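Monday, late. Finally got through to the choir office -- 152 people signed up for the July concert and they want me in the second row! Me, who can't hold an alto line without leaning on Keabetswe (she hums it in my ear, bless her).
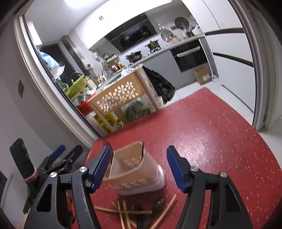
Dumisani called after supper to say the bus to Rerine is 240 for the whole group, so that's settled. I still need black shoes, and the Gamage ones pinch.
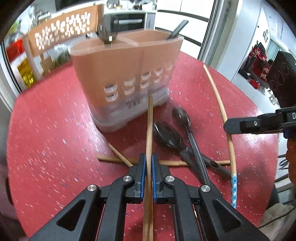 Ran through the slow piece twice before bed -- still flat on the last page, but so much better than last week. Must buy throat drops.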